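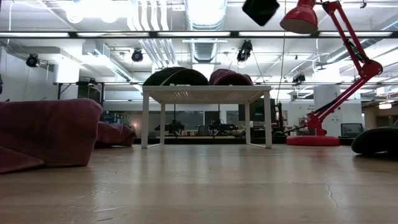 noman_k
How do you stop the planner replanning every time the depth map flickers? Ours threw out 16 good paths in one run on Thursday.

tsao_sy
Filter the map before the planner sees it. We hold each voxel for 200 ms and only replan if the current path is blocked.

noman_k
Running Sirlow with default settings, build 612.

uelle_r
I'd disagree with the hold. It hides a hand coming in. Check the path against raw depth and plan on the filtered map – two separate maps.

tsao_sy
Twice the memory though.

uelle_r
Not by much if you crop to the table.

araceli_h
Same flicker here, mostly off glossy surfaces. Ticket 3905 on the Mineck tracker has a patch for it.

noman_k
Patch applied, will try the two maps tomorrow.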